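Lighting for Small Interiors
Handout 4: Diffusers, shades and the desk area
Instructor: Jad Harb

Read this before the February lab session. Sections 4.1 to 4.3 are assumed in the written test. Section 4.5 is the worksheet.

4.1 Terms

A diffuser is any layer placed between a lamp and the room that spreads the light leaving the lamp. A shade may be a diffuser, a reflector or both. An opaque metal shade painted white on the inside is a reflector only. A fabric shade is mainly a diffuser, though a part of the light is returned from its inner face and leaves through the opening.

Transmittance is the share of the light reaching a layer that passes through it. Reflectance is the share sent back. What is left over is absorbed and becomes heat in the layer. For any layer the three shares add up to one. Students lose marks every term by measuring the first, guessing the second and leaving the third out.

Luminance is how bright a surface looks from a given direction. Illuminance is how much light falls on a surface. The desk has an illuminance; the shade, seen from the chair, has a luminance. The hand meter in the lab kit reads illuminance only.

4.2 Shape of the shade

Three shapes are used in this course: drum, cone and dome. The drum sends light up and down through its open ends and sideways through its wall. The cone favors the downward direction. The dome closes the top, so that all light going up must either pass through the material or be turned back toward the rim.

In a dome the distance from lamp to wall matters more than students expect. If the lamp sits at the center of the sphere of which the dome is a part, the wall receives nearly even light, and any patch that looks brighter is a fault in the material or in the way it is stretched. If the lamp is lowered toward the rim, the lower band brightens and the crown falls off. With a warm lamp the lower band will also look more colored than the crown, which picks up whatever daylight or ceiling light is in the room. This is a matter of mixed sources and should not be written up as a color change in the fabric.

Seams count. A doubled layer of cloth has, to a first estimate, the transmittance of the single layer multiplied by itself. A seam on the Karam cotton (see 4.4) is visible at three meters as a gray line.

4.3 Foil and film

Metallic film is used in two ways. Laid outside a translucent shade, it returns light that would otherwise be lost upward. Fixed inside, it turns part of the shade into a mirror, with a strong image of the lamp if the film is smooth. Crumpling the film breaks that image into many small ones. The total returned is slightly lower and the result on the desk is more even, apart from scattered small highlights.

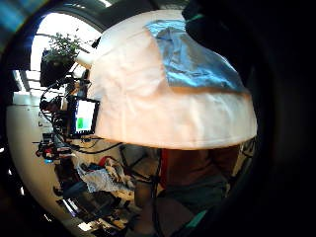
Colored film complicates the reading. A blue metallic film returns less of the long wavelengths, so under a warm lamp it lowers the measured value by more than its appearance in daylight suggests. Record the color of the film on the worksheet next to its position. "Foil, top" is not a sufficient entry.

Film must not touch the lamp or the lamp holder. It must not cover a vent. Film left over a fabric shade traps warm air under it, and readings taken in the first minutes differ from those taken later. Wait until two readings in a row agree before writing anything down.

4.4 The desk as a test surface

A desk with a screen on it is a poor test surface and a realistic one. The screen is itself a source. It reflects the shade if the shade stands inside the angle of view, and a white page on the screen will raise the reading on the desk in front of it. Cables and dark equipment absorb light and make the readings depend on where the meter is put. Plants on a shelf near a window shift the shadows but have little effect on the numbers.

The sample results below were taken with the blinds shut, the screen dark and the meter flat on the desk, 75 cm below the rim of a dome shade. The lamp was the Sekon warm lamp from the lab kit. Values are in lux.

No shade: 374
Plurov film, white, single layer: 31 lower than no shade
Karam cotton, single layer: not repeated, value withdrawn

The cotton value was withdrawn when the two groups failed to agree. Group B had the dome tilted on its stand. The measurement is to be done again in the lab, with the rim leveled first.

4.5 Worksheet

1. Set the dome on the stand and level the rim. Note the height of the lamp above the rim.
2. Read the illuminance directly below the center, then at 19 cm to the left and right. The two side readings should match. If they don't, check the level again.
3. Add the metallic film over the crown. Sketch its outline from above. Repeat all three readings.
4. Turn the screen on with a white page and repeat the center reading only.
5. Raise the blinds and repeat step 2. Subtract a reading taken with the lamp off.
6. State which of the changes in steps 3 to 5 was largest, and whether it was larger than the difference between your two side readings – if it was smaller, say so and stop there.

Reports go in the Dorkport folder, one per group. Units on every value. Sketches may be by hand.

Reading for Handout 5: course reader, chapter on wall finishes, up to the table of paints.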